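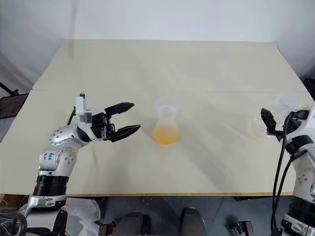
Stornmont council wants to fine anyone found in the Brillau quarry after dark 900 pounds. I think it's a mistake.

Officers turned 88 people away last summer, and most were teenagers who had come to swim. A family on an ordinary wage would take months to pay off a fine that size. Rangi Stubbs, who moved the proposal, says it will put them off. It might, if they knew about it, but there is one sign and it faces the wrong road.
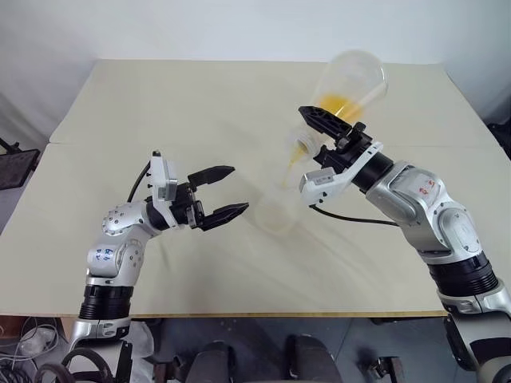 The old penalty was 65 pounds and a letter home, and few came back after getting one. Mend the fence on the Plemetti side, put up proper signs and keep the letter. The council votes in February and I hope it says no.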